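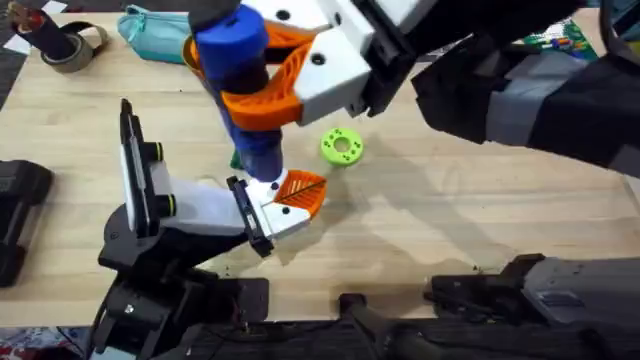

Datasets > Manipulation > Two-arm > Ruvach Bench

# Ruvach Bench

12 likes · 3 comments

Ruvach Bench is a set of demonstrations for two robot arms working at one table. A person drives both arms by remote control and the robot's movements are saved together with the camera views. We made it in the Sirirwood workshop, mostly in February, to train small policies which must use both arms at the same time.

## What is inside

- 938 episodes, each up to 45 seconds long
- 9 tasks, all on a wooden table
- 4 operators, marked only by a letter
- joint positions, gripper opening and video for every episode

The episodes are stored in Pruta format. One folder is one task, and the file `notes.txt` in each folder tells which objects were used.

## How we recorded

The operator sits beside the table and holds one leader arm in each hand. Before each episode the objects are moved by hand to new places. We did not use a fixed grid for this, so some areas of the table are visited more often than others.

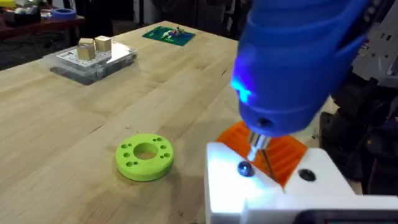 *Wrist view: tool over the white fixture, green ring left on the table.*

Operators were asked to move at a comfortable speed and to stop for a moment before closing the gripper. Not all of them did it - operator C is clearly faster, and you may want to train without these episodes first.

Failed attempts are kept. They have `success: false` in the episode file. If the operator dropped an object and picked it up again, we count the episode as a success.

## Known problems

- The wrist video is too bright on white parts in many episodes.
- In two tasks the left and right gripper values were exchanged. The script `fix_sides.py` repairs this, please run it once only.
- Other things stay on the table during the recording. We did not mask them.

## Licence and contact

Free for research and teaching. For commercial use please write to Hafþórsson through the issue page.

Related items
Ruvach Bench Mini
Pruta format: reader and converter
Sirirwood leader arm, build notes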